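Budget season again, and the part I always get wrong

It's March, so I'm back in the spreadsheet. Every year I tell myself the equipment list will be short, and every year it grows a second tab. This time I'm pricing out handheld grippers for home tasks - fruit on a dining table, packing things into boxes, that kind of work - and I've been going back and forth with Malsha Kanagaratnam over what we need to buy and what we just want.

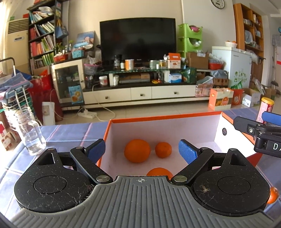
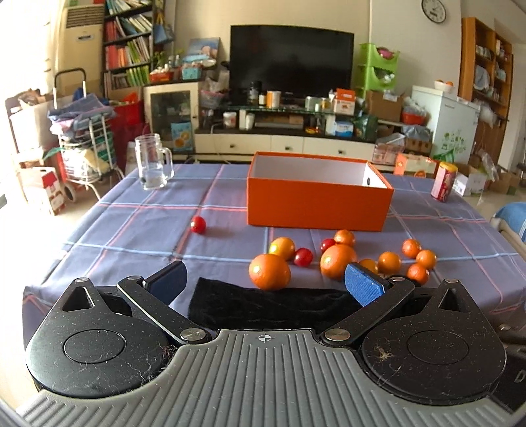
Oranges and an orange box, with the living room behind.

So, the money. I had two quotes in front of me by the time my coffee went cold. Bomier wants 3,000 for a pair, with spare finger pads thrown in. Woltard wants 2,000, and then you scroll down and find the pads are extra, the charger is extra, and the carrying case is (you guessed it) extra. Malsha's view is that a case is a case and we can use a padded lunch bag. I love her, but I've seen what happens to a padded lunch bag in the back of a car.

Pads are the thing I always underestimate. Last year I put down one spare set for the whole year and felt very responsible about it. We were through it by early summer, and then I paid rush shipping twice. So pads get their own line now, 400, and I'm not letting anyone borrow from it for cables. Same for cleaning stuff. Lint rollers, wipes, a little brush for the housings. It's cheap, but it was never written down anywhere, so it kept coming out of my own pocket and I kept forgetting to claim it!

Then there's the props. I used to leave groceries off the equipment budget completely, which was silly of me. If you're planning on fruit you're going to be buying fruit, and then buying it again, and you want different sizes, and somebody always eats the good ones. Tekle Derese keeps a running grocery tab for his group and he let me look at it. I was a bit shocked. I've copied his layout: one line for food, one for boxes and jars and tablecloths, one for replacing whatever we break in other people's houses.

Storage is where I'm still stuck. Todus has a plan that looks great until you read how they charge for getting your own files back out. Matubbar is plainer and costs more per month, but the bill is the bill. I've put down 1,000 for drives in the meantime and left a note to myself in red.

What I haven't settled is whether to buy both grippers now or get one, live with it for a month, and then order the second. Malsha says two, because one person working alone gets half as much done and complains twice as much. She may have been talking about me. The Bomier people only hold their price on a pair, so that probably decides it.

If you've bought from either of them, tell me how long the pads last you. I need to send the sheet in soon and that's the number I trust least.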